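Zuder Two-Arm Bench Kit Review: Lovely Machine, But Please Read the Part About the Grip Fault

Reviewed by Leanne Lambert
December 30, 2020

I have been putting off this review for weeks, partly because I like this machine so much and partly because I wanted to hear back from the company before I said anything unkind about it. Well, I have heard back, and I have a cup of tea next to me, so let's get into it.

My little business packs linens. Guest houses send us their off-season towels and bedding, we fold everything, seal it in vacuum bags and store it until spring. It is slow work and hard on the wrists, and when Haworth (the dealer we bought our shelving from, and very patient people) told me that Zuder had a two-arm kit small enough for an ordinary table, I was on the phone before I had finished reading the brochure. We paid 3,000 dollars for the first season's lease, with training thrown in, and it arrived in October.

First the good, and there is plenty of it. Setup took us one long afternoon. The arms are quieter than my sewing machine, the status lights are easy to read from across the room, and the teaching software – it's called Plandevari, and I still can't say it right – is the friendliest thing I have used on a computer in years. You guide the arms through a job, it remembers, and you correct it when it gets something wrong. It handles folded towels nicely, thick or thin, and by the end of the first month I trusted it with most of our bath sizes. According to the job counter, it had done 2,515 picks before we had any trouble worth writing down.

Now the trouble. Bagging is the fiddly part of our work, and it's where the fault turned up. The arms have to hold the mouth of the bag open, get the towel in flat, and then let go of the plastic so the slider can be run along the zip. One morning the left gripper closed on the bag and simply didn't let go. The software said the fingers were open. They were not open! The arm went on to its next move with the plastic still pinched tight, dragged the whole bag along with it, and tipped a stack of clean towels onto the floor.

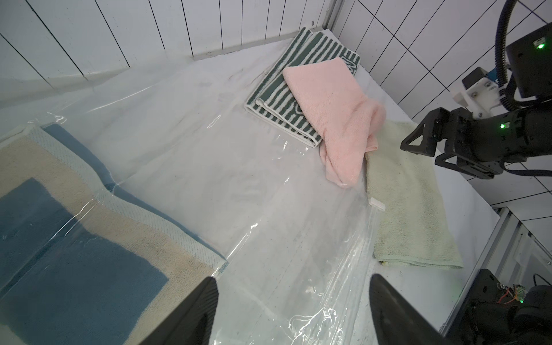 I was standing close by, and I did what I think most people would do, which was to reach in and grab for the towels. Please don't do that. The right arm was still working through its own half of the job, and it came across and pinched the back of my hand against the edge of the table. I had a good bruise and a sore thumb for a week, nothing worse, but it gave me a real fright. I hit the stop button with my other hand and both arms froze right away, so full marks for the stop button.

What bothers me is that one arm can be in trouble and the other carries on as if all is well. I would have expected a mismatch on one side to pause both. I went back through the log that evening and found error 735 listed over and over, going back several days, with no sound and no warning on the main screen. It only shows if you open the log page and go looking, and I had never had any reason to open it.

Zuder's support line was kind and a bit slow. They had me run the finger test (it's under Maintenance, then Tools, and you want the long version), and the left gripper failed it. Their answer was that the position sensor had worked loose, and they sent a new one made by a firm called Delell. The part was covered, but we paid 75 dollars for shipping, and I did grumble about that. Fitting it took a small screwdriver and some strong language. It has passed the finger test every morning since then.

They also told me about a setting called Linked Stop, which makes both arms halt when either one reports a fault. It comes switched off! Turn it on before you do anything else. It wouldn't have caught my problem by itself, as the bad sensor was reporting that all was fine, but support says it works together with the newer update, which compares motor effort against finger position and raises a fault if they don't agree. We have both running now. I get a few more pauses than I used to, mostly with slippery plastic, and I can live with that.

Would I lease it again? Yes, I would, and we have signed on for next season. I've put a strip of red tape on the floor where you stand while the arms are moving, and the towels can fall wherever they like. Four stars for the machine, two for the way it keeps its troubles to itself, so call it three and a half from me until Zuder puts that error on the front screen.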